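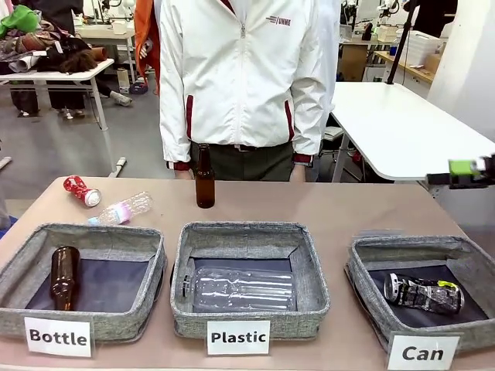 Unit 4 handout: Sorting drink containers

Course: Household and Workplace Waste, Dunmore campus

In this unit we work with three categories only: Bottle, Plastic and Can. The words on the cards are short, and every year this causes the same confusion. "Bottle" means glass bottle. A water bottle made of plastic goes to "Plastic", even when it has kept its shape. Please write this in your notes before the practical part.

Terms we use

Stream – all items that go to the same bin.
Contamination – an item in the wrong stream.
Residue – what is left inside the container, for example beer or syrup.

Glass
The brown beer bottle is our standard item. Lay it down in the bin, do not drop it. Fabric bins are soft and they do not protect the glass from a hard table. A broken bottle is not sorted by hand. Tell the instructor and step back.

Plastic
Crushed and uncrushed bottles belong together. The cap stays on in our exercise. Your own council may have another rule, so check it at home for Assignment 2.

Cans
A crushed can is still a can. Look at the metal rim if the printed pattern is hard to recognise. Cans of 200 mL and bigger are all treated the same way.

Practical part

1. Put the three bins side by side, with the cards facing you.
2. Place the mixed items behind the bins.
3. Take one item, say the material aloud, then put it in.
4. When the table is clear, change places with your partner and check each bin.
5. Write down every mistake on the Oltoritz sheet, also the ones you corrected yourself.

Worked calculation

At the Darner depot exercise, the class sorted 630 items. Of these, 342 were cans and 129 were glass bottles. The rest was plastic:

630 – 342 – 129 = 159

So plastic was almost a quarter of the total by count. By weight the result is very different, as glass is much heavier. We will return to this in Unit 5.

Reading before next class: Esidel course reader, the chapter on mixed collection. Bring one clean, empty container from home.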